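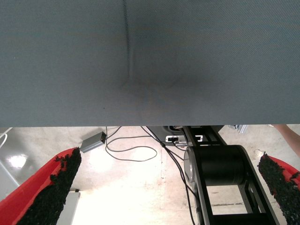

2015-03-07

Table back in use as of this morning. The grey cloth is on it again, after an argument with myself about whether a workbench deserves a tablecloth. It does. Small steel things dropped on bare tabletop bounce, and then they go onto the concrete, and then I spend my afternoon on my knees with a flashlight learning about the underside of the furniture. On cloth they land and stay put, mostly.

The cloth does have opinions of its own. It creases. I pulled it tight from the far edge and clipped nothing, so by the time I'd walked around to the front it had relaxed into its usual shape. Pulled it again. Same. I have decided that soft folds in the far half are fine and only the patch under the plate has to be flat. If anybody wants to iron it, the iron is in the cupboard with the Skultine tape and it trips the breaker.

Floor: swept, then mopped, then looked at in low light from the window side, which was a mistake. Every scuff we ever made shows up. The streaks near the wall don't come out with anything I have. Tried the Ornard cleaner undiluted and got one clean streak, so now there is a record of that too. Leaving it.

On to the gear plate. This is the round one, white, with the hole in the middle, that came in from Dernum with the box of gears and pegs and a single sheet of instructions, all of it about shipping. The job for now is dull: find out which gears sit properly on which pegs, and write it down so we stop relearning it every other month.

Notes so far.

The plate wants to wander on the cloth. Push a gear down slightly off straight and the whole thing creeps an inch toward you. A square of drawer liner under it cured that at home on my kitchen table, so I'll bring some in. Until then, hold the rim with two fingers and keep them away from the teeth.

Gears go on easier if you set them down flat and give them a small twist. Pushing harder does nothing except make the plate creep (see above). I knew this in June and apparently had to be told again. 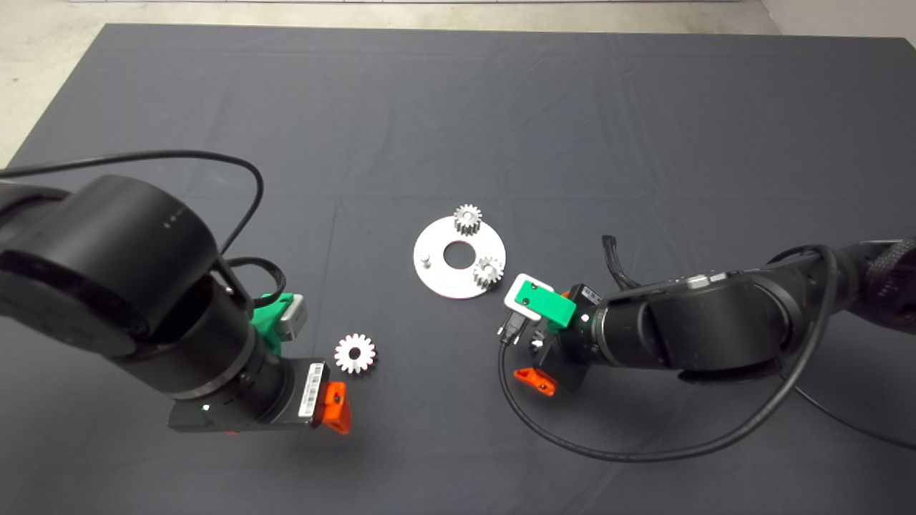
Keep the spare gear on the cloth next to the plate and don't park it on the plate itself. I had it up there for a while, it got in the way of everything, and I moved it three times before it occurred to me that the table is much bigger than the plate. Teeth flat to the cloth. Stood on its edge it rolls, slowly, and always toward the side I'm not on.

Of the pegs, one is noticeably tighter than the others. Can't tell by looking. I put a dab of blue marker on the bottom of it, where it won't rub off on the gears, and where I will also never see it. Should think of something better. Aled Gwynne suggested filing it down and I suggested he put the file back. The box label says the set is good for 3,000 fittings and I would like to get past 100 before anyone removes metal.

Bag number on the gears is 631, in case we need to reorder. The Paulík catalog has something that looks the same for less money, but the bore isn't listed, and I've been caught that way before. There's a drawer of almost-right pulleys behind me if anyone would like to see how that went.

Timing, since I was asked. Clearing the plate and setting it up again takes me around 2 minutes with everything within reach. It takes a good deal longer if a peg has gone into a fold of the cloth, where it is the same general color as nothing helpful and can be found only by patting. Patting works better than looking. Start from the right side, the folds are worse there.

Light is decent until early afternoon, then there's a glare off the floor that gets you right in the eye if you sit at the near side. Moved my stool. Will move it back tomorrow and be surprised by it all over again.

Still to do:
drawer liner for under the plate
a shallow tray for loose pegs, lid from the coffee tin would do if the coffee ever gets finished
try the tight peg with each of the gears and note which ones complain
write back to Dernum and ask whether there is a second sheet of instructions
wash the cloth, though not before the tray exists, and check the folds for pegs first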